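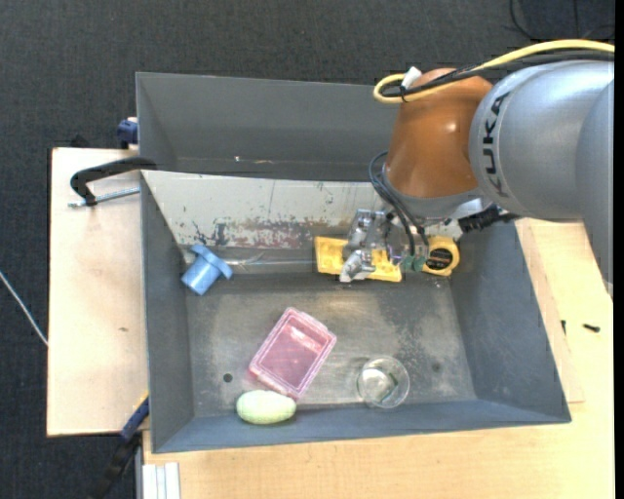

One reader of the Tallow stock notes wrote in to ask why the sorting bins are never repainted between jobs. The short reply is that paint on a sloping panel lasts 3 months at most under daily use, and a fresh coat hides the dents that need watching. The longer reply is the rest of this page, which covers the condition of the metal bins held at the Dellach store.

**Main compartment, grey, in use.** Wide floor, tall sloping walls. The floor has worn to cloudy pale patches with darker scuffs between them. Graded B: surface wear only, fit for mixed small items. A long yellow item is lying near the foot of the off-white panel.

**Sloping panel, off-white.** Scratches and chipped paint over much of the face. The reddish-brown and grey scuffing is heaviest across the lower middle, with blue-black scrapes at the left end of it. Entered in the register as cosmetic. Panels of this kind are wiped down with a damp cloth and mild soap. Scouring pads lift the edges of the chips and are not used.

**Rear compartment, dark grey.** Smooth back wall, whitish and tan specks of debris near the lower edge. Debris is brushed out before a count, working away from the panel. A 10 cm hand brush fits the corners; the wider Fothergill brush does not.

### Grading

Grade A is metal with its finish complete. Grade B is worn or scuffed metal with no sharp edges. Grade C has a raised edge, a split seam or a wall out of line, and goes back to Rurnent for straightening. The current register lists 117 bins. Bins awaiting a grade are stacked by the loading door and carry no label.

### Loading

Small mixed items go in a single layer, with bare floor left between them. Anything long is laid flat. Nothing is stacked against a sloping wall, as it slides down and marks the finish. Bins are not nested while they hold stock.

### Relabelling

Labels are renewed in February. Old adhesive is softened with warm water and scraped off with a plastic blade. Fothergill supply the blank labels in rolls of 200. The number goes on the outside of the short wall, never on the floor, where it wears away.

Grade C returns leave Dellach on the morning van. The Tallow register is corrected when the receipt comes back.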